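Cadau > Community Room > Discussion Group > Minutes > February

Minutes, Chores and Machines Group
Taken by me, Kirsten Bergeron, since I lost the coin flip again.

We started at 7:10 with 21 people, which meant the folding chairs came out and the coffee ran short. Last month's minutes were approved with one fix: I had written that Landry's sister owns a robot mop, and it's a robot vacuum. Sorry, Landry!

Item 1. Can a machine do the dishes yet?
Landry went first and said no, and kept saying no for most of his turn. His point was that a dishwasher is already a machine that does dishes, and the part we all hate is the loading. Daltero said loading is mostly a matter of picking up odd shapes and that the arms she has seen at trade shows can handle a mug just fine. Landry wanted to know about a mug with a spoon stuck in it. We went back and forth on the spoon for a good while (longer than I'm going to write down).

I said I'd be happy with a machine that only cleared the table. Several people agreed with me, and I'd like that on the record.

Item 2. The shop floor
Daltero told us how things go at Punura, where she works in packing. They have 2 machines that tape boxes shut and they're great until somebody changes the box size, and then a person stands there adjusting the rails for 30 minutes. She doesn't see that as a failure. The taping was wrecking people's wrists, and now it isn't. What she'd love is a machine that can fold the tissue paper inside, and she doesn't expect one soon.

A question came up about whether shop machines will get to homes first or the other way around. My own feeling is that shops win — the floor is flat, the lights are always on, and there's no dog. Landry said his shop has a dog. Fine.

Item 3. What counts as "done"
This was the best part of the night, I thought. If a machine folds towels but you refold half of them, did it do the chore? Daltero says yes, because half is half. I say no, because I'm still standing at the dryer. We didn't vote. We did agree that anyone bringing a story about a machine next time should say how much help it needed from a person, including setup and picking things up off the floor afterward.

Item 4. Odds and ends
The room is ours again next month, same hour. Please bring your own mug. Landry will bring the vacuum and let it loose under the chairs, and I'm going to scatter some cereal first, so we'll see. I still think small picking-up jobs are where all this gets useful at home, if it can be done slowly and without knocking over whatever is next to it.

Contact: ask at the Cadau front desk | Back to top 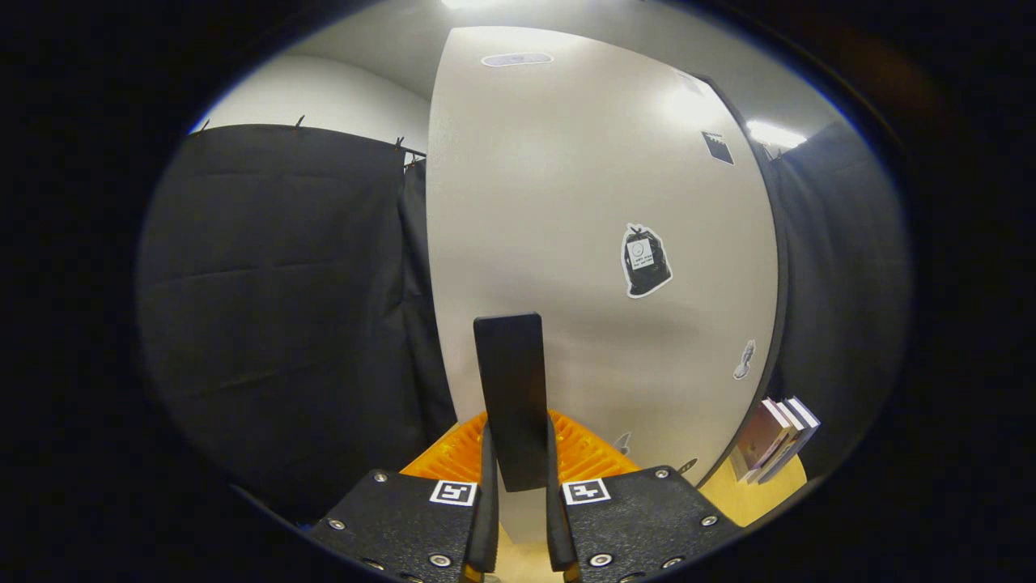
And slow is fine with me, by the way. I'm asleep for most of the night, so it can take as long as it wants with the table.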